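To: members of the trade policy list
From: Secretariat, Gosselin Forum on Trade and Security
Subject: Re: Draft statement on export licensing

Dear members,

The Secretariat thanks all those who sent remarks on the second draft. The Rimska chapter's message is quoted further down, with our reply.
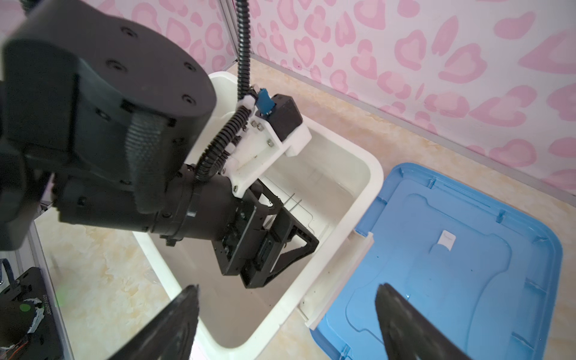
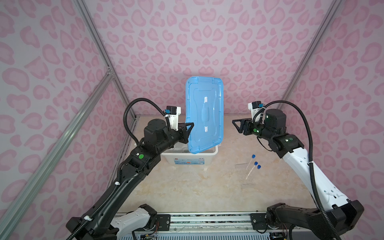
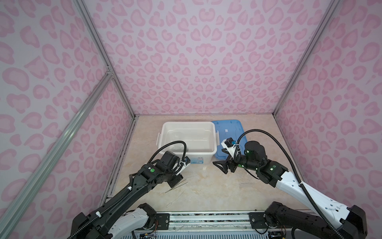
Robot arm and bin; enclosure with two arms; bin on the enclosure floor.

On March 19 members wrote:

> The draft asks for a full review of every license for
> dual-use goods sent to states under partial sanctions.
> Our chapter cannot support this. The Graseo agreement
> already covers 124 categories of goods, and small
> exporters wait months for an answer. A wider review
> would punish firms that follow the rules and would do
> little to change the conduct of the governments
> concerned. We ask that paragraph 41 be struck.

The Secretariat has considered this request with care. Paragraph 41 will remain, but its scope will be reduced. Review would apply only to shipments above a set value, and licensing offices would be bound to reply within a fixed period. Almost 500 members are entitled to vote on the final text, and a change of this size must be put to them in writing.

Several members also asked whether the Skurkevach paper on secondary sanctions would be attached. It will be circulated separately, as its authors have not agreed to the Forum's wording on allied consultation.

Chapters wishing to propose further amendments should send them to the Secretariat as plain text, giving the paragraph number and the exact words to be replaced. General comments will be kept on file but will not be put to a vote.

Respectfully,
The Secretariat
Gosselin Forum on Trade and Security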